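In Defense of the Cardboard Tray

By Mateja Dimitrov
November 6, 2018

My neighbor Thierry Riviere owns a tool cabinet with 162 compartments. I know the number because he told me it on the first evening I visited his workshop, before he offered me coffee. Every compartment has a printed label. When you pull a drawer, it slides out without noise and closes by itself, like in an expensive kitchen. I admired it very much. Then he wanted to repair the hinge of a window, and we searched for the correct screw during the whole coffee.

I do not tell this story to laugh at Thierry, who is a better mechanic than I am. I tell it because I have come to believe that we store too well and we work too badly, and that these two things are connected.

When I moved to Levesthorpe, I also wanted a cabinet. I had read the catalogs. I had even made a drawing of my wall with the measures. For the first months I had no money for it, so I worked on a table with a black cloth over it, and the parts of the job I was doing went in a flat box of cardboard, the kind in which a shop receives yogurts or small plants. I considered this a temporary situation and I was a little ashamed of it when people came.
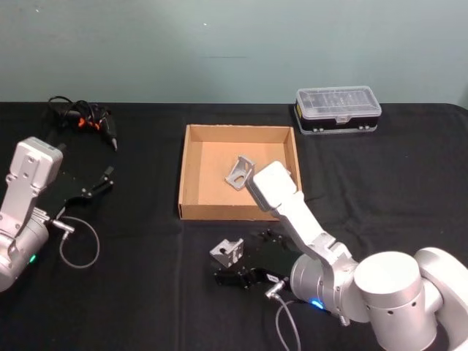 The temporary situation is now in its fourth year. I could buy the cabinet today, and I do not want it anymore.

What is good in a tray is that it is low and it has no lid. You see everything that is in it when you are standing and when you are sitting. You do not need to remember a drawer, you need only to look. If you are working on a bracket, the bracket is in the tray, and when it is not in the tray it is in your hand or on the machine where it belongs. When the tray is empty, the job is finished. I do not know any drawer which can tell me that a job is finished.

It has also a limit, and I count this as a merit. In a shallow tray you cannot put three jobs. If you try, the parts climb on each other and you feel immediately that something is wrong. A deep box accepts everything. I had one of those in my former apartment, a Brunet chest from my uncle, and at the bottom of it I found one January a door handle from a door that I did not have any longer.

The cloth under the tray deserves also some words. People ask me why black, because it shows the dust. It does show the dust. It shows also the small spring that has jumped away, and the tiny washer, and the end of a drill bit that has broken. On a wood table with many knots and scratches I have lost things which were directly before my eyes. The cloth also takes the shock when a metal piece falls from a small height, and it does not let round things roll so far. Once in a while I carry it to the balcony and shake it. My colleague Yannick Cordier thinks a rubber mat would be more serious. He is perhaps right, but a rubber mat cannot go in the washing machine.

I should be fair with the other side. Raphaël Besnard, who reads my texts before I send them, wrote in the margin: "And where do you keep the rest?" It is the correct question. Not everything can live in an open tray. The things you do not use this week must go somewhere, and for this I accept a box with a lid, on one condition, that the lid is transparent. I have a strong opinion on this. A closed box that you cannot see into is only a polite way to throw something away. You will write a label on it, I know, and in the second year the label will be false.

The closed box should stay at the back, near the wall, and the open tray at the front, where the hands are. This sounds too simple to be written in an essay. But look at your own table this evening. On most tables that I know, the storage has moved to the front, because storage is heavy and wide and wins every discussion, and the work is done in the corner that is left over. 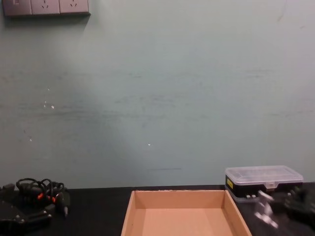 The tray at the front, the box with the clear lid beside the wall.

There is one more objection, and it is about beauty. Cardboard is not beautiful. It becomes soft in the corners, it drinks the oil, and after some time you must replace it. My friend Régis Guérin, who is a cabinetmaker, offered to make me a tray in beech with proper joints. I thanked him and I said no, and I think he was a bit hurt. But I know myself. I would be careful with such a tray. I would put a paper on the bottom to protect it, and then I would look for another place to put the dirty parts. A thing that holds the work should not ask to be protected from the work.

I see the same mistake in the kitchens of my friends, with the big wooden board that is too nice for onions, and I have made it myself with a notebook in leather in which I wrote 4 pages.

Thierry has read this text, I did not want to publish it behind his back. He says I am unjust with his cabinet and that the screw was in compartment 207. I answered that he has only 162 of them. He went to check.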